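Pliage d'un tissu à deux bras : la pince droite lâche
Forum Wolov › Projets d'élèves

Karnow
Projet de terminale, deux bras. Le gauche se place bien sur le bord du tissu, le droit tient l'autre côté près du cordon. Au moment de lever, ça glisse 4 fois sur 5.

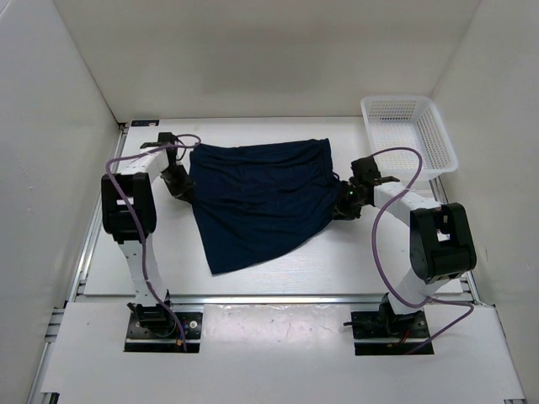

On a déjà baissé la vitesse à 70 %. Faut-il serrer plus fort ou changer le point de prise ?

Vundero
Change le point — vise la ceinture, l'épaisseur aide. Et lève les deux bras en même temps.

Güler
Serre plus. Chez nous ça marchait, mais c'était avec des serviettes.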